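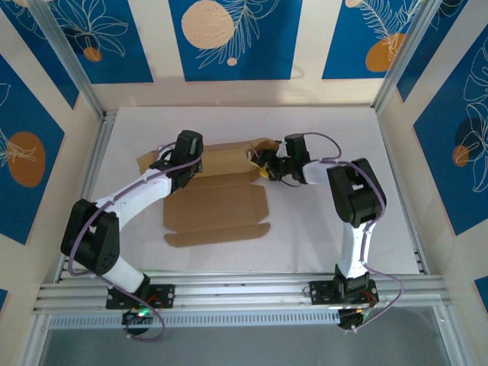 Carton blank on the white bench top, patterned panels behind.

22 January 2025

Pitell carton claim, second go. Their sheet says the new board "resists humidity" and keeps its stacking strength through a coastal summer. No humidity given, no hours, no mention of whether the samples were glued up or flat when they were tested. Azra rang them and got the same sentence read back to her.

Weighed one blank straight off the pallet: 236 g. Overnight in the damp cabinet, same blank, same balance: 243 g. So it takes up seven grams of water in one night, and I'd like to know what the ordinary board does before anyone uses the word "resists" in front of me again. Ognjen has a few of the old Vanthorpe blanks under the stairs and will put one in tonight. Caveat: they've been under the stairs, so they start from who knows where. Dry them first.
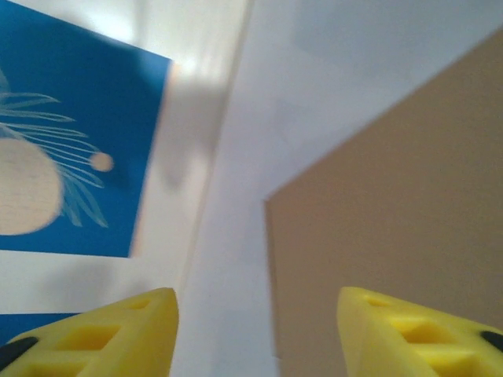 Crush test on the made-up box gave a peak of 629 N. One box. Po-yen wanted to write that up beside the supplier's figure and I said no, theirs is for a different box size and they don't say how fast the plates close. If we load slowly the board creeps and the number drops. If we load fast we flatter it. Pick a speed, write it on the wall, stick to it.

Also not convinced the top plate was level. The box went at one corner well before the others, and the failed corner was nearest the door side of the press. Could be a weak corner, could be the plate. Turn the next one a half turn and see whether the failure moves with the box or stays by the door.

Glue seam looked fine. Krešimir reckons the seam will let go before the board does in real damp, and he's seen more wet pallets than I have, but he said the same about the Dirnano trays and those failed along the scores.
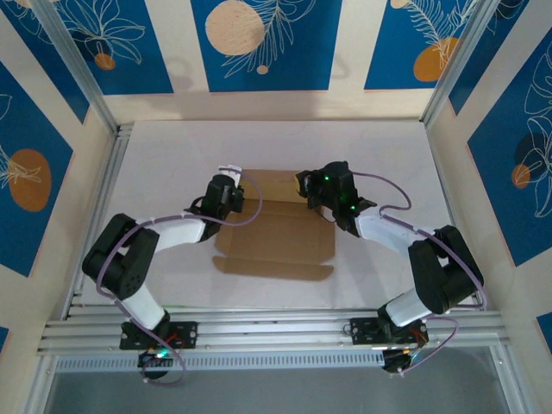

Scores are what I'd look at before the flutes. Every fold breaks a few fibres, and a box that's been opened and reclosed in the store has had its folds worked more than the test pieces ever do. Analyn pointed out that we handle ours badly too: blanks get left half opened, like the one lying partly unfolded in the middle of the bench, and then somebody picks it up and calls it fresh stock. From now on a blank that has been folded at all is marked F in pencil and doesn't go into the crush set. I don't know that it matters. I do know we can't say it doesn't.

Conditioning: Po-yen's notes have the room steady all week. The dial on the wall is the one that read the same during the storm, so I don't believe it. Borrow the Ojala meter from upstairs and leave it beside the dial for a day.
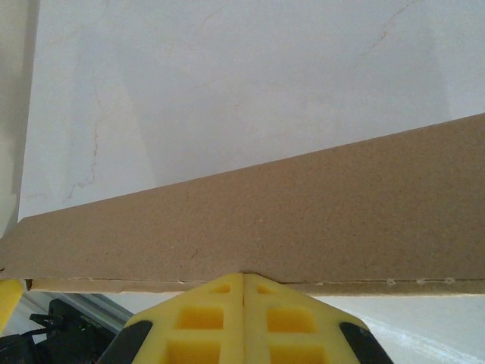 Next lot, 4 boxes from each board, all unfolded stock, half dry and half from the cabinet. That's two in each pile, too few to argue from, but enough to show whether the press is giving us rubbish. If the pairs don't agree we fix the press first and Pitell can wait.

Still to find: the spare balance pan, the old seam tape, whoever has the key to the cabinet.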